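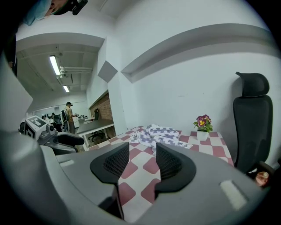
How many demonstrations do you need before a robot can fold a blanket?
More than the sales page says, and fewer than you fear if they're all done the same way. Plan on 50 clean ones for a first try. Anyone who promises you a working policy from 4 is selling something.

I've read plenty of guides claiming you can "just show it" with hand-held grippers. Maybe. I've also thrown out most of a day's recordings, so take what follows as the cautious version.

Before you start

Pick one cloth and one surface and write them down. A checkered cover under a patterned blanket may help tracking or may hurt it. I've heard both, and neither side showed me numbers. Test with your own setup.

Check that both grippers are tracked from the moment you pick them up to the moment you set them down. The Zadano software shows a green status light, which I don't trust. Play back one full take and look at the paths yourself.

Recording a take

1. Start with the cloth bunched up. If it's laid out flat every time, the robot learns to fold flat cloth and nothing else.
2. Find two neighboring corners. Close one gripper on each.
3. Lift both corners together, slowly. If one slips, stop and mark the take as failed. Don't grab it again and carry on.
4. Bring the edge over to the far side, lower it, and open both grippers before you pull back.
5. Keep the markers facing outward. Turning your wrists inward hides them, and the path will jump.

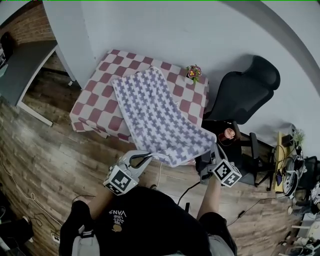 Kalkidan Tsegaye wrote in to say that step 3 is too strict. Her group keeps the slips and the second grabs, on the grounds that a robot which has never seen a dropped corner won't know what to do with one.

Fair point, with a catch. Recoveries are useful if you make them on purpose and label them. Mixed in with tired, sloppy takes, they taught our arm to let go for no reason. We had 388 takes in that set and ended up retraining without the slips.

Checking the result

Run the policy on a blanket it hasn't seen. Then move the table a little and run it again. If it only works in the first spot, you've recorded a location, and more takes from that same spot won't fix it.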